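Week 5 handout: Homework, practice, and what the gradebook counts

Course: Foundations of Classroom Assessment
Instructor: Jocelyn Enriquez

Bring this handout to the next session. You'll need the Didano case (section 4) for the small-group work.

## 1. Where we left off

Last week we separated two jobs that a grade gets asked to do. One is to report what a student knows at the end of a unit. The other is to get students to do things: turn work in, show up, bring a pencil. We looked at three syllabi from middle schools and found that most of them gave between a quarter and a third of the grade to the second job without saying so.

This week is about homework, where the two jobs get tangled most often. The readings were the Talavera chapter on practice and the short piece on late work. If you only got through one, make sure it was Talavera.

## 2. Four things homework is used for

Teachers use one word for several different kinds of assignment. Before you can decide whether to grade it, you need to know which one you have in front of you.

**Practice.** The student has been taught something and repeats it. Ten long-division problems after a lesson on long division. Errors are expected, and a student who makes none probably didn't need all ten.

**Preparation.** The student reads or looks at something before it is taught. The purpose is to make class time go further. A student who did the reading and misunderstood it has still done the assignment.

**Extension.** The student applies something already learned to a new case. A paragraph comparing the story read in class with another one. This is the kind that comes closest to a test of understanding, and also the kind most affected by who is at home to help.

**Finishing.** Whatever wasn't done in class. Teachers often don't think of this as homework, but families do. Slow workers get the most of it, and they are usually the students who can least afford another hour.

One note on extension. Science teachers in this course often say that their best homework asks students to write about materials they handled in class, and that the writing falls apart when the handling was rushed. Talavera makes a similar point on the use of objects in early lessons on volume and packing: let students estimate first, then talk, then write.
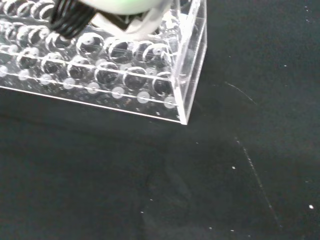

*Clear beads in a transparent box.*

The Talavera sequence puts the homework last. The student goes home with an estimate already made and a conversation already had, so the writing is about defending or changing a position. Compare that with the worksheet version, where the estimate, the reasoning, and the answer are all done alone at a kitchen table.

## 3. Three ways of counting it

### 3a. Completion credit

The student gets full points for turning it in. It is fast to mark and easy to explain. It rewards copying as much as it rewards work, and after a few weeks most students know that. Teachers who use it tend to keep the weight low, 5 or 10 percent.

### 3b. Accuracy credit

The student gets points for correct answers. This makes sense for extension work. For practice work it creates a problem, as the student is being scored on something they were supposed to still be learning. A student who struggled in the first week of a unit and mastered it by the third will carry the early scores into the final average.

Work through the arithmetic once so you can explain it to a parent. Suppose homework is 30 percent of the unit grade and the test is 70 percent. A student averages 50 on homework and 90 on the test.

- Homework: 50 × 0.30 = 15
- Test: 90 × 0.70 = 63
- Unit grade: 78

The report card says C+. The test says the student knows the material. Ask yourself which of the two you would want a teacher next year to see.

### 3c. Recorded but not counted

The homework is checked and logged, the student sees the log, and the grade comes from tests, projects, and in-class writing. The usual objection is that students will stop doing it. Some do. Schools that have made this change tend to see turn-in rates drop in the first marking period, and what happens after that depends a lot on whether the homework is visibly used in class the next day. If the first ten minutes of the lesson rely on it, students notice. If it goes in a tray and comes back with a check mark, they notice that too.

## 4. Case: Didano Middle School

Didano has 522 students in grades six through eight. Until two years ago each teacher set their own homework policy. A parent survey in May drew 302 responses, and the most frequent complaint was that siblings in the same building were under completely different rules.

The principal asked the 26 classroom teachers to agree on one policy. They settled on this:

1. Practice and preparation work is logged and does not count toward the grade.
2. Extension work counts, up to 15 percent.
3. Unfinished classwork may be sent home no more than twice a week per student, across all subjects.
4. Late work is accepted until the unit test.

Item 3 turned out to be the hard one. It requires teachers of different subjects to know what the others have sent home. The school tried a shared sheet on paper, then moved to the notes field in Cater, the gradebook program the district already had. By the end of the first semester, use of the notes field had fallen off in two of the three grades. The eighth-grade team kept it up, mostly by setting aside five minutes at the end of their team meeting.

Item 4 caused less trouble than expected. Teachers had worried about a pile of papers the night before each test. The pile existed, but it was practice work that did not need a score, so it went quickly.

At the end of the year the counselor's office went through the files of the 345 students who had been enrolled under both the old policy and the new one. Final grades changed by a full letter for a small share of them, in both directions. The students whose grades went down had mostly been turning in complete homework and doing poorly on tests. Their families were the ones who called.

### For small groups

Spend fifteen minutes on these. Choose one person to report back.

- A parent calls. Her son had a B in math under the old policy and has a D under the new one. He has turned in every assignment. What do you tell her about last year's B?
- Item 3 failed in two grades. Was it a bad rule, or a good rule without enough support? What would you change first?
- Which of the four items would be hardest to carry out in the school where you are placed? Be specific about why. 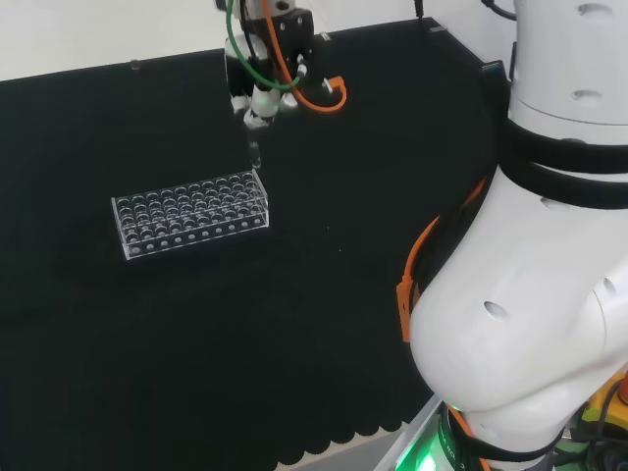

**Dranport, July 14, 2021**

## 5. Notes added after the session

These are for the people who were absent and for anyone whose notes are thin.

**On the phone call.** Most groups began by explaining the policy to the parent. Two groups began by asking what she sees her son doing at home, and I'd suggest starting there. She may have information you need. If he spends an hour on math each night and the test scores are low, then either the homework is the wrong practice or he is getting more help than anyone at school knows. Explaining percentages can wait until the second half of the call.

There was some disagreement over whether last year's B was "wrong." I would avoid that word with a parent. The B reported a mix of effort and knowledge, and the D reports mainly knowledge. You can say that plainly. You should also be able to say what he gets next: a retake, a smaller group, a different kind of assignment.

**On item 3.** One group proposed a homeroom check, where students write down what they are carrying home before the last bell. It moves the record keeping to the student, which some of you liked and others thought was unfair to the very students the rule was meant to protect. I lean toward the second view for sixth grade and the first for eighth.

**On motivation.** Several people asked whether removing points removes the reason to work. We didn't have time to do this properly. Keep the question for week 7, when we read on feedback. For now, keep two claims apart: that points get work turned in, and that points get work learned from. The evidence for the first is much stronger than the evidence for the second.

**Correction.** On the board I had the unit grade in the example as 76. It is 78, as printed in section 3b.

## 6. Terms to know

| Term | Short meaning |
|---|---|
| Formative work | Work used to decide what to teach next |
| Summative work | Work used to report what was learned |
| Weighting | The share of the final grade given to a category |
| Turn-in rate | Assignments received divided by assignments given |
| Retake | A second chance at the same standard, usually with a different set of items |

## 7. Assignment for week 6

Collect one homework assignment from your placement classroom, with permission from your cooperating teacher. Remove any student names.

Write one to two pages that cover:

- which of the four kinds it is (it may be more than one; say which part is which)
- how it is counted now
- how you would count it, and what would change for a student who does well on tests and rarely turns things in
- one change to the assignment itself, apart from the grading

Attach the assignment. Papers are due at the start of class. Double-spaced, and put your placement grade level at the top so I can sort them into groups for discussion.

Reading for next time: Talavera, the chapter on writing test items, first half only. Skip the appendix.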